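Arm stops with a protective stop over the plate column, but only in the full run

Posted by Ignacio Acuña, 3 August 2021

We have a six-axis arm on a long bench serving a dispenser at the back and two other instruments at the front. The scheduler is Wirkar and the arm talks to it through a Lerko controller. Before touching the hardware we run everything in simulation.

The trouble is at the column of three plate positions on the right of the bench. If I run the pick on its own it passes every time. In the full method of 79 moves it stops with error 389 (protective stop, joint torque) just before the fingers close. I have had this 7 times now, at more than one of the three positions. Twice it has happened on the real bench as well, and the second time the gripper came down on the rim of a plate and cracked it. No one was near it and the plate only had water in it, but I have taken the real arm out of service until I understand the cause.

Two views from the simulation:

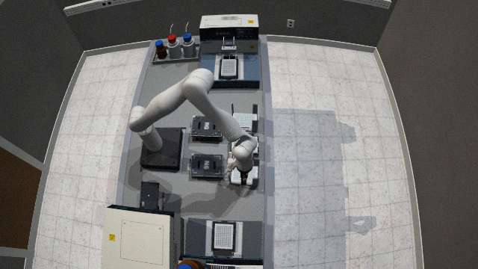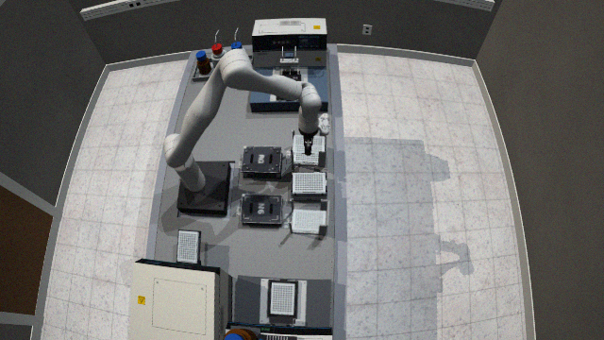

What I have tried so far: re-taught all three positions, lowered the speed from 600 mm/s to half that, and swapped the gripper for the spare. Lower speed makes it rarer but does not cure it. The payload is set to the gripper plus one plate for the whole method. The log shows nothing odd before the stop. Is there a setting I should look at before I call the supplier out?

Nélida Salinas

Your payload is the first thing I would change. If it is set to gripper plus plate all the time, the controller is compensating for a plate it isn't holding every time it goes down for a pick. One plate is not much weight, so on its own it may not be enough to trip the stop, but with a tight torque limit it adds up. Set the payload when the fingers close and set it back when they open. In Wirkar you can attach it to the grip and release steps so you don't have to edit every move.

Also check which approach point the full method uses. When you run the pick alone you probably start from home. In the full run you are coming from whichever instrument was served last, and the arm may arrive with the wrist in a different configuration. Same point in space, different joint angles. We had this at our Toledo site and it cost us most of a September. The cure was a fixed joint-space waypoint above the column that every move has to go through, straight down from there and straight back up.

Don't raise the torque limit to get round it. It did its job when it stopped.

Felo

had same error, rebooted controller and it went away

Despina Živković

A reboot clears the error but it will be back. I agree with Nélida on the waypoint. I would add that you should log the six joint angles at the approach point in both the short run and the full run and compare them. If joint 4 or joint 6 differs by a large amount you have your answer, and you can find it in simulation with the real arm switched off.

One more thing about the cracked plate. If it touched the rim before it stopped, your stop is coming from the contact and the height or the tilt is wrong by then. If it stopped in clear air, it is more likely payload or a joint near its limit. Those are two separate faults and you may have both. Compare the tool height at the moment of the stop with the taught height before you put the arm back in service, and do the first runs at low speed with no plates on the bench.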